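Forum > Home & Hobby > Storage and Organizing
Thread: Sorting pills and small parts into bottles, what do you use for a surface?

grindel_attic
OK so I've taken over the tabletop for a big clear-out of the medicine shelf and all my little bottles, and I'm second-guessing the surface. It's light wood, honey colored, with a really pretty grain and a seam running across it. I love it, but everything I drop on it seems to head off somewhere else! I'm thinking of covering it with a mat before I go any further. Does anybody sort on bare wood and like it?

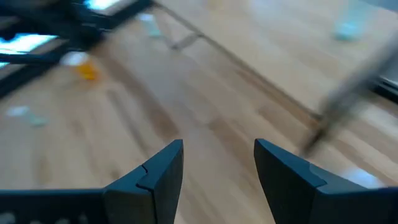
The wood. Lighter and darker strips, and you can see the seam toward the top.

vonell88
I sort on bare wood and I'd leave it alone. Light wood is great for finding dark stuff. Yellow or white capsules are harder, but run your palm flat over it when you finish and you'll find them.

Maëlys Fleury
Disagree, sorry vonell! Put down a towel. I did a bathroom cabinet in January on a bare dining table and I was finding fish oil under the radiator in spring. A folded tea towel costs you nothing and things stay where they land.

vonell88
A towel is lint city though. I don't want fuzz on anything I'm going to swallow.

Maëlys Fleury
Then a baking sheet with a rim. Same idea, no fuzz (and you can pour from the corner).

poment_pete
Baking sheet gets my vote too. Bigger question from me: what are you sorting INTO? I went overboard and bought a case of 100 amber bottles with white caps because the unit price was so good, and I have used maybe a shelf's worth. Don't be me.

grindel_attic
Ha, I have a mix. Some big amber tubs with the wide white lids, some regular amber pill bottles, and a couple of clear plastic ones. The clear ones are my favorite by a mile, I can see what's in there without picking it up.

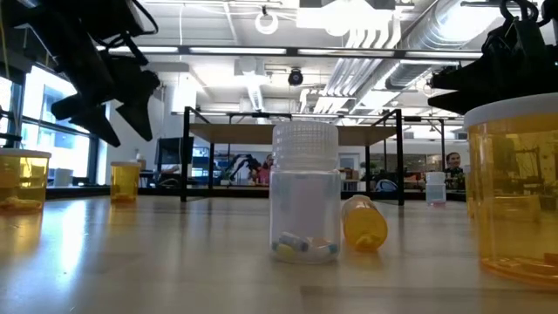 Clear bottle in the middle with the little blue, white and yellow ones at the bottom, amber one on its side next to it.

poment_pete
Oh nice, those big tubs are the size I should have bought. Do you put several kinds in one bottle on purpose? I see different colors in the clear one.

grindel_attic
For now, yeah. That's my odds and ends bottle, it'll all get split up later.

lintroller
Please split it up soon! And label as you go. I know it's boring advice but a blue and white capsule looks like every other blue and white capsule six months on. If you can't say for sure what something is, it goes to the pharmacy drop-off. Don't keep it to figure out later.

Maëlys Fleury
Seconding lintroller. I'd also say leave prescriptions in the bottle they came in, label and all. I only decant vitamins, and I cut the panel off the old package and tape it to the new one.

vonell88
I'm going to be annoying again and say amber over clear for anything you're keeping. Light isn't good for a lot of vitamins. Clear is fine for beads and screws.

grindel_attic
Even if it lives in a closed cupboard?

vonell88
OK, in a closed cupboard I'd worry less. On a windowsill, no way.

lintroller
Cupboard away from the stove and the shower. And if there are kids or visiting grandkids, go by the cap and forget the color. Plain screw caps go up high or behind a lock.

poment_pete
Related: has anyone found a label that comes off amber plastic cleanly? I bought a roll of 800 and they leave gum behind every single time.

Maëlys Fleury
Painter's tape and a marker. Ugly, works, peels right off.

poment_pete
My wife has vetoed painter's tape in the kitchen, but I might sneak it in.

grindel_attic
Baking sheet it is, then, and ambers for the vitamins. The clear bottles are going to my beads once they're empty. I'll go see if I've got any painter's tape in the garage.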